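How to Compare Two Sets of Gripper Fingers Without Fooling Yourself

Posted by Dilek Eren, 18 Mar 2022
Filed under: grippers, hand-held rigs, afternoons I won't get back

Last January I promised Kaan Karaca a straight answer to a simple question: are the soft ribbed fingers better than the flat ones? I told him he'd have it by lunch. He has since stopped asking, so I'm publishing the method in place of the answer he wanted.

The method works for any two sets of fingers that fit the same hand-held gripper. Ours were the Manurung flat pads (firm, gray, as charming as a doorstop) and the Flevilitz ribbed inserts (soft, purple, impossible to lose on the floor). Swap in whatever you have. If you're comparing whole arms or controllers, the bookkeeping part still applies and the rest mostly doesn't.

What you need

One hand-held gripper with a camera on it
Two sets of fingers to compare
A screwdriver that fits your mounts, and a second one for when the first rolls under the radiator
Things to pick up, including at least one you expect to go badly
Masking tape
A kitchen scale
A notebook or a plain spreadsheet
Somebody other than you

The last item is the hard one to source. More on that in step 5.

Step 1. Write down what "better" means

Do it before you touch anything. I skipped this the first time and ended the day with a strong feeling that purple was nicer.

We settled on three outcomes. A "hold" is a grasp that lifts the object and keeps it up for a slow count of five. A "slip" is any grasp where the object visibly moves in the fingers but stays off the table. A "drop" you will recognize by ear. Mahnaz Abbasi wanted a fourth outcome called "technically a hold," and we had a long discussion about that, and now there are three outcomes.

Also write down what you're not measuring. We left out wear, price and how hard it is to get crumbs out of the ridges. (Hard.)

Step 2. Mount the first set and check the faces

Put both fingers on, run the screws in by hand, then snug them up a little at a time, going back and forth between the two sides. If you crank one side tight first, the finger settles at a slight angle and you'll spend the next hour blaming the rubber.

Close the gripper on a strip of paper and pull. It should resist evenly from top to bottom. If the paper comes away easily at the tips and sticks at the root, loosen everything and start again. Do this after every swap, including the swap where you're sure it's fine.

Step 3. Check the view

Look at the camera picture with the fingers fully open and again with them fully closed. You want both contact faces in sight the whole way. A wide lens will bend anything near its rim, so don't judge whether an object is straight by how it lines up with the shelf behind it. I once re-leveled a perfectly level desk this way.

Lock the exposure if your camera allows it. A lamp in the background can turn the rest of the picture to mud, and you'll want to see small slips when you go back through the recordings.

Step 4. Pick objects that disagree with each other

A wooden block tells you very little, as pretty much any pair of fingers can hold one. Choose things that fail in different ways: something slick, something that gives when squeezed, something heavy for its width, something with an awkward handle.

My favorite is the thin plastic drink bottle. Squeeze it gently and it slides. Squeeze it harder and it caves in, which changes the shape you were trying to hold. It's cheap, you can change its weight from the tap, and it makes an insulting noise when you get it wrong.

Pick a real surface, too. A bare bench flatters every gripper ever made. A desk with mugs on it makes you approach from the directions you'd have to use in life, and it makes you care about how wide the fingers are on the outside.

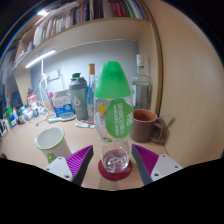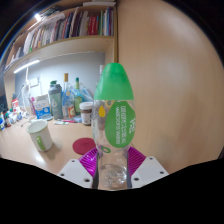 Ribbed inserts on the bottle: fingers open in the first picture, closed on it in the second.

Step 5. Get somebody else to hold the gripper

You have a favorite. You may not know it, but your wrist does. When I ran both sets myself, the Flevilitz fingers won by a mile, and when we played the recordings back I could be seen helping: slower approach, better angle, a tender little pause before the lift. The Manurung pads I had used like a man stacking chairs.

Consuelo Carhuamaca ran the second round. She had no opinion about fingers and made it plain she did not plan to form one. This is the ideal operator. Give your Consuelo ten minutes of practice on each set, with objects that aren't in the test, and then stop coaching. No sighing, either. They can hear it.

Step 6. Fix the grip height and the weight

Where you grab a bottle matters nearly as much as what you grab it with. Ribs on a bottle can lock into ribs on a finger, and a smooth patch a little higher up behaves like a different object. Choose a height, put a narrow strip of tape on the test bottle, and aim for the tape each time. If you want to test more than one height, treat each as its own object with its own row in the sheet.

Do the same with weight. We ran the bottle at 60 grams and again at 110, total, on the kitchen scale. Those numbers have no deep meaning. The first was what we had after a splash of water, and the second was the point at which the flat pads started to get interesting.

Wipe the bottle and the fingers between runs. Condensation will give you a lovely set of results about condensation.

Step 7. Shuffle the order

Don't do all of one set and then all of the other. People improve with practice, people get tired, and bottles get tired faster than people. A bottle that has been crushed once has creases, and creases are handles.

Work in short blocks. We did 11 grasps per block, then swapped fingers, repeated the paper check and went again. Flip a coin for which set goes first each session. Change to a fresh bottle whenever the old one stops springing back, and start the fresh one at the beginning of a block, never in the middle.

Yes, the swapping is tedious. Put some music on.

Step 8. Score from the recording

Call the result out loud as you go if you like, but score it later from the camera footage, and have a second person score the same clips separately. Barış Değirmenci and I went through 124 grasps and disagreed on a good handful, nearly all of them at the border between hold and slip. We had both been certain in the room.

For each grasp, log:

Finger set
Object and weight
Grip height
Block number and position in the block
Outcome: hold, slip or drop
One short note, if there's anything to note

Keep the notes dull. "Rotated clockwise" is useful in a month. "Ugh" is not, and I have a whole column of it.

We keep our logs in Wikik, mostly out of habit. A paper notebook does the job provided one person with readable handwriting is in charge of it. I've been relieved of that duty.

Step 9. Read the results one object at a time

Resist adding everything into a single score. With our two sets the totals came out close enough that I could have picked a winner by choosing which mug to include. Split by object, there was something to see. The ribbed inserts did better on the thin bottle at the heavier weight, where the flat pads needed so much squeeze that the wall buckled. The flat pads were better on mug handles and on anything slim, where the soft ribs let the object roll between ridges and come to rest at an angle of its own choosing.

Slips are worth more attention than drops. By the time something is being dropped, you already know. A set that slips often but rarely drops might only need a firmer squeeze, and you can try that in one more block before you write anyone off.

Common trouble

Results get better all day for both sets. Your operator is still learning. Throw out the first block and give them more practice.

One finger does all the work. Go back to step 2. It's the screws.

The object always tips the same way. Check whether your operator comes in from the same side each time. Put the object down at a different turn for each grasp and see if the tipping follows the object or the hand.

Two scorers can't agree. Your definition of a slip is too vague. Ours now includes how far the tape strip has to move, and the peace has held.

Everything is a hold. Your objects are too easy. Add water.

What we ended up doing

The ribbed set stays on the gripper for bottles and tubs, and the flat set goes back on for handles and pens. Kaan pointed out that this was his guess in January. The people at Hetarmont have asked to borrow both sets and the score sheet, and I've sent them everything except the column of notes.

If you try this with a third kind of finger, especially anything with a hooked tip, leave your numbers in the comments along with your grip height. I'm planning another round once I've found the first screwdriver.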